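A Sunday at the Purkham pickle and ferment fair

I had been promising myself a trip to Purkham for three years, and every March something got in the way (a cold, a wedding, a car that wouldn't start). This time I just bought the ticket early and told everyone I was busy. It's 55 miles from my door, most of it on slow roads behind trucks, so I left before seven with a thermos and a cheese sandwich and still only got there as the gates opened.

The fair fills the old seed hall and the yard behind it. Entry was $18, which I grumbled over until I saw that it includes tasting at every table! By ten o'clock I had eaten four kinds of sauerkraut, a pickled turnip so pink it looked fake, and something with green tomatoes and dill that I went back for twice. My favorite kraut came from the Allness stand. They shred the cabbage very fine, almost like hair, and put in caraway and a little grated apple. I asked how long they leave it and was told "until it tastes right," so thanks for that.

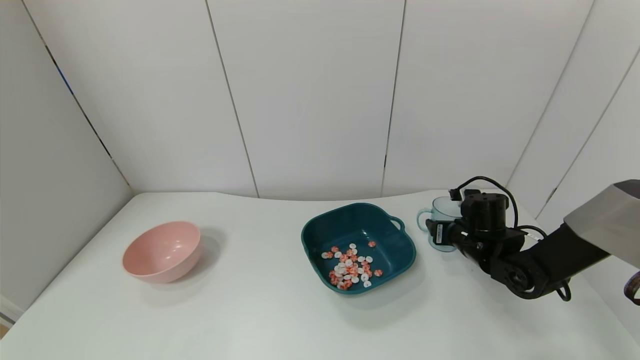 Pink bowl, teal basin.

After the tasting I went to the cabbage class, which was the thing I really came for. I've made kraut at home for ages and it comes out fine maybe two times out of three. The other time it goes soft and sad and I throw it on the compost. So I sat in the front row like a teacher's pet and wrote everything down.

What I was doing wrong, apparently, was salt. I always threw in a handful and hoped. They weigh the cabbage after trimming and use 18 grams of salt for each kilo, then work it with their hands for a good ten minutes before it goes anywhere near a jar. I never gave it more than two or three. You want enough juice that the cabbage sits under it when you press down, and if you don't have enough after all that squeezing, you cover it and go have coffee and come back. The salt keeps pulling the water out while you're gone. My neighbor in the next seat said she adds a spoonful of juice from the last batch, and the whole row started arguing over whether that helps. I stayed out of it, but I'm going to try it.

The other thing I picked up was to keep one whole outer leaf and tuck it over the top like a blanket. I must have thrown away a hundred of those leaves.

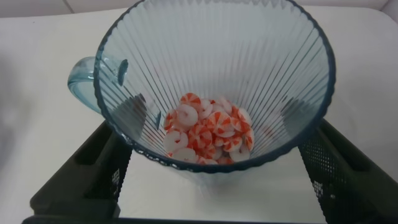
The clear blue pitcher, from above.

Lunch was a bean stew with pickled peppers from a cart in the yard, eaten standing up because the benches were full. It was windy and my napkin took off toward the parking lot. Good stew though, thick and smoky, with a slab of rye bread and a sour cucumber on the side. I'd have paid more for it.

Then the Hadgu tables, which are all hot stuff: chili pastes, fermented garlic in honey, a carrot relish that I thought was mild for the first few seconds and then wasn't. I bought the relish anyway, and a small jar of the garlic, and then a second small jar of the garlic for my sister, which I have since opened. Sorry!
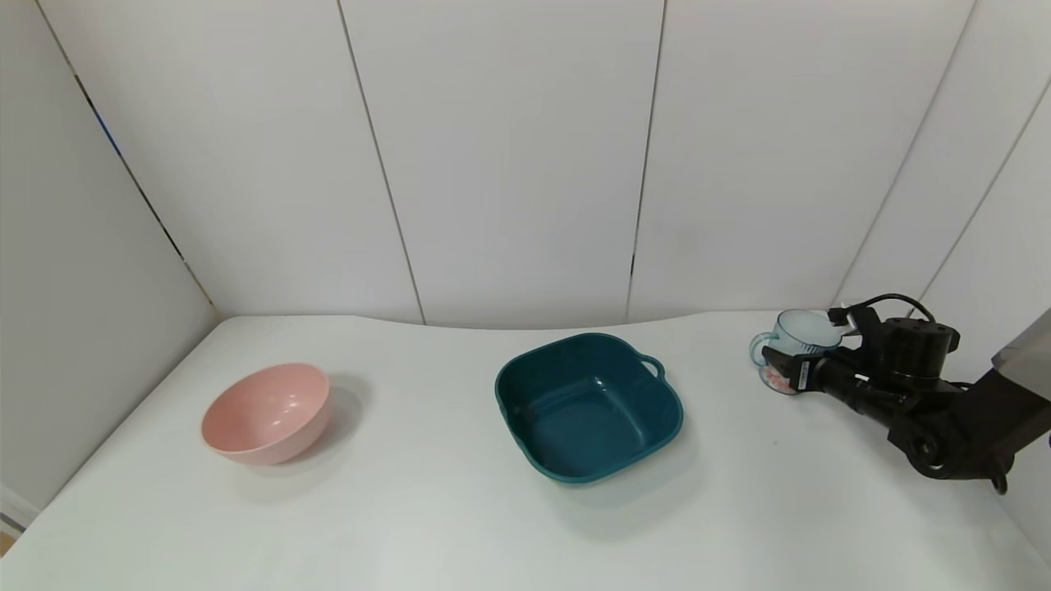 The Virkside cellar tour

For a few dollars extra you can walk over to the Virkside cellar, five minutes down the lane, and see where the barrels are kept. Go if you can. It's cold down there even with a coat on, and the smell hits you on the stairs, sour and a bit like wet wood. They told us they put up 1,841 jars last season, plus whatever goes out by the barrel to restaurants. We got to try a cucumber straight from the brine, and it had a crunch I have never once managed at home. They put cherry leaves in with the cucumbers, and horseradish leaves when they have them. I have a cherry tree right outside my kitchen window, so I know what I'm doing this summer.

I got back to the hall just before closing and found the bread people selling off their last loaves for half price, so I came home with two of rye and one with seeds. Bring a cooler bag and bring cash, as the card reader at the cucumber stand was down most of the day. My cabbage is already in the crock with its leaf on top, and I'll post the first taste when there is one.

Shares 18
3 comments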